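Hosard project — Learning desk tasks from demonstration
Progress report to the Nikolovski fund, period ending November

1. Work done in this period

The aim of this work package is that an arm learns simple desk tidying from a person who shows it by remote control. In our last report we had only the plan and the empty room at Istley. Now recording takes place every working morning, and by the end of the period we had stored 1,923 demonstrations. The objects are pencils, markers and printed matter on a cloth with a grid.

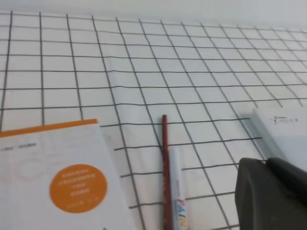

Wrist camera view: red pencil and paint marker on the grid.

Each operator first practises for 11 sessions, and these attempts are not used for training. We found that new operators move too fast near the object and then correct many times, and the model learns the corrections also. We now ask them to slow down before the fingers close.
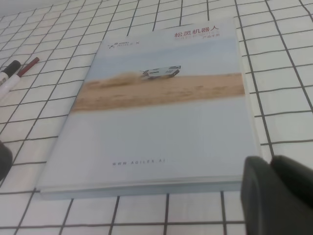
Thin objects remain the difficult part. A pencil lies almost at the level of the cloth, so a small error in height matters more than a small error to the side. The operators asked for a finer speed setting on the remote control, and the Plirkari software now has one.

2. Cameras

We record from the wrist and also from a fixed position. The fixed view lets us check the arm, its cables and the pen holder together. 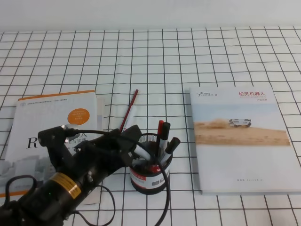
Matching the two kinds of recording in time took longer than we planned — 2 weeks in place of some days. The fault was in our own clock settings and it is corrected. The early recordings were matched again by hand.

Larger flat items, such as a product brochure, stay on the table in many recordings. We want the model to see them from different angles and still go to the pen.
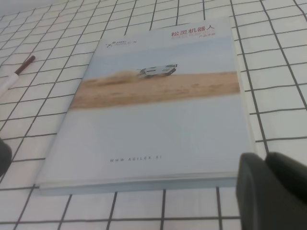
3. Next period

We will train the first model on the full set and test it in 100 trials, with object positions not used before. The budget is unchanged. We ask for your agreement to move the remaining travel money to operator hours.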